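Columnists and the word "biased"
Posted by Selma Pavlović, 31 January 2026

The Kolev paper ran an opinion piece last week saying restaurants should drop "authentic" from their menus. It got 217 comments, and most of the ones I read called the writer biased. It was on the opinion page, under her name. What did people expect?

I don't agree with her, by the way. My aunt cooked at a place that used the word for years and she meant it. But I can say the column is wrong without saying it shouldn't have run.
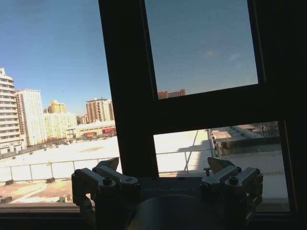
So my question is where you draw the line. Is there a kind of bias that does bother you in a column?

drita_z
Yes. When they leave out the other side's best point. She never spoke to one cook.

kamran v
A column isn't a report. She doesn't have to call anybody.

drita_z
She doesn't have to, but if you tell people how to describe their own food you could pick up the phone. I'd expect that from a restaurant review too.

Bienvenido M.
I wrote a column for the Posside weekly until last May. The angriest letters came from people who had only read the headline, and I didn't write the headlines. I got 10 letters over one about parade costumes and two of them quoted something I'd said.

kamran v
Same here with the menu piece. She says in the fourth paragraph that she isn't talking about family places.

Selma Pavlović
I missed that the first time - fair enough. It should have been higher up.

Comments

mirjana: "Biased" is what people write when they mean "I disagree."

hurnusell_reader: Sometimes. Sometimes the writer is a friend of the owner and doesn't say so.

mirjana: Then say that. It's a different complaint.

Last updated by Selma Pavlović: fixed a typo in the first paragraph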